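Filed under: Open Calls & Exhibitions | List archive

Nov 8, 2018

Hi all,

Quoting the earlier message so the newer folks can follow along:

> Has anyone here shown at the Lozano space in Skaltwood? They offered
> me the front room for March and I'm tempted, but the floor plan they
> sent is a pencil sketch and they want my hanging list already. Also,
> is the 200 dollar fee normal for them? I'd be bringing big drawings
> on paper, unframed.

Yes! I had the front room for a two-person show and I'd do it again, with some grumbling. The 200 is what they charged us too (we split it), and it covers the postcards and the opening night drinks, though I'd bring a couple of extra bottles if you have a lot of friends.
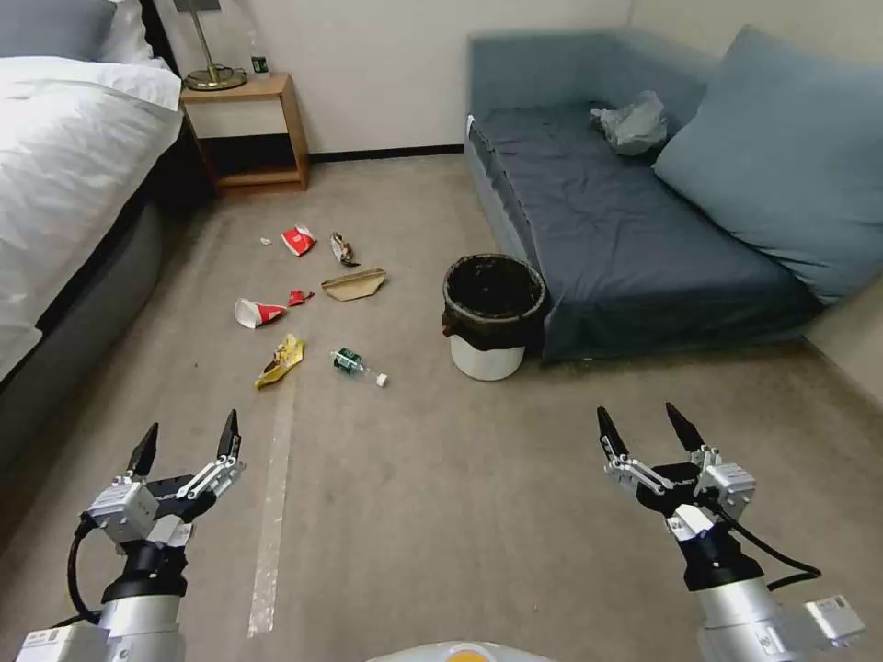
As for the sketch, ask them for the Erkard plan. Erkard is the framing shop downstairs and they measured the whole building when they moved in, so theirs has the window recesses on it and the radiator, which eats up way more of the long wall than you'd think. The usable stretch is 428 inches if you stay clear of the radiator. I had planned on the full wall and ended up leaving two of my favorites in the van, still sore about it!

Unframed paper is fine there, but the walls are old plaster under the paint and pins go in crooked or not at all. We used magnets over flat-head nails, 100 of them, and I was still borrowing more the afternoon of the opening.

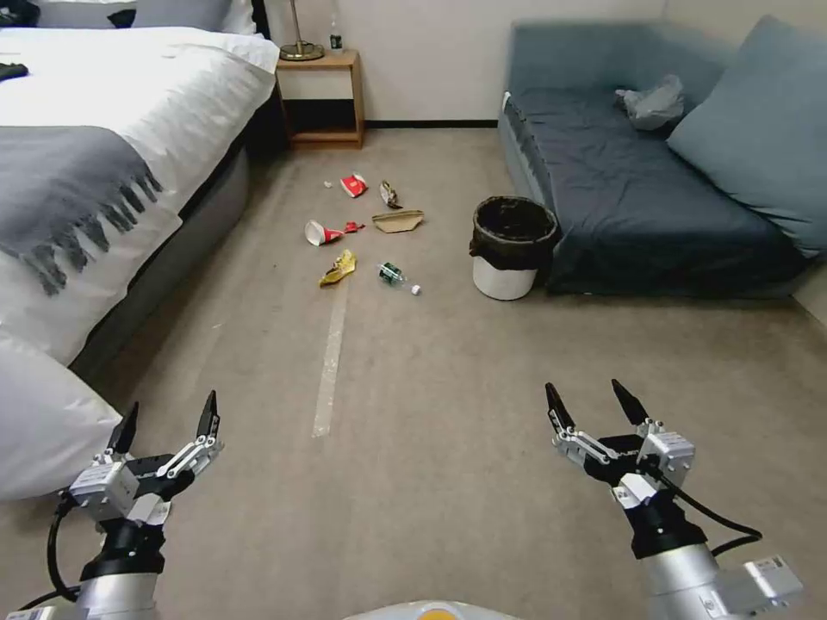
The light is lovely until lunch and then pretty flat, so if your drawings are pale I'd put them on the wall facing the windows. Do ask about the track lights. Half of them were out when we hung and we got ours swapped, but only after I asked for the third time (nicely, mostly).

Somebody also asked me off-list about Stilivitz, the print fair, and whether it's worth sharing a table. I did it once. Sales were slow, but I met the person who later bought 2 of the big blue etchings, so I can't complain. Shared tables are narrow, so stand things up in a rack if you can.

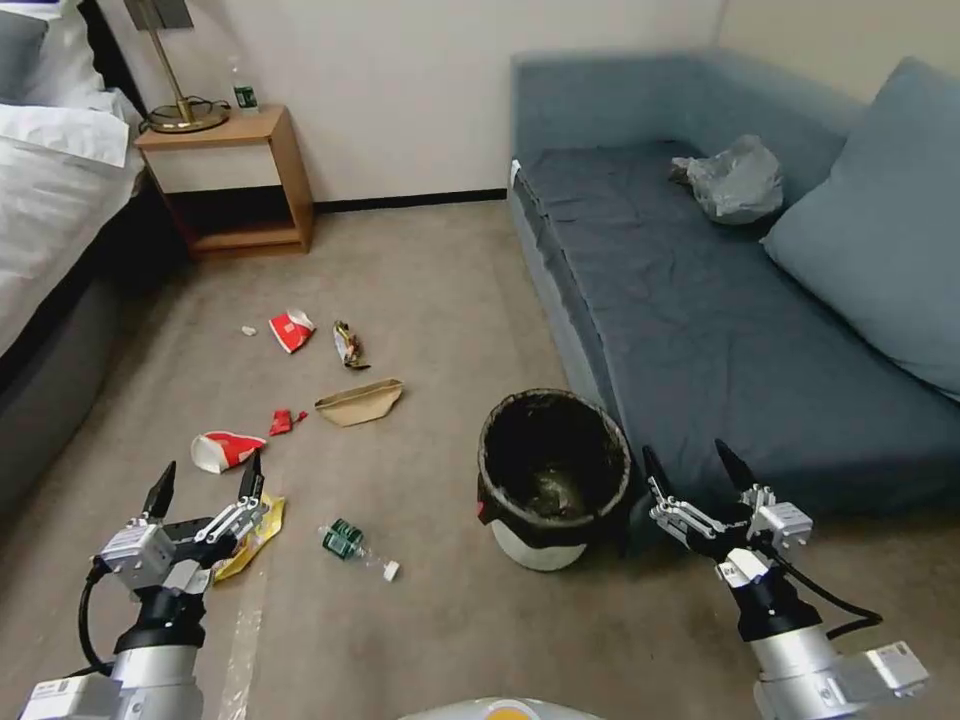 Oh, and the hanging list: they ask for it early because it goes on the postcard, but they let us change titles right up to the week it went to the printer. Send them something now and fix it later. I changed four of mine and they were very patient with me.

Happy to lend you the magnets. Write me off-list and we'll work out a pickup.

Good luck with it, and post the opening date here when you have it!

--
You are receiving this because you subscribed to the Skaltwood Artists list.
Unsubscribe | Contact the list owner | Back to top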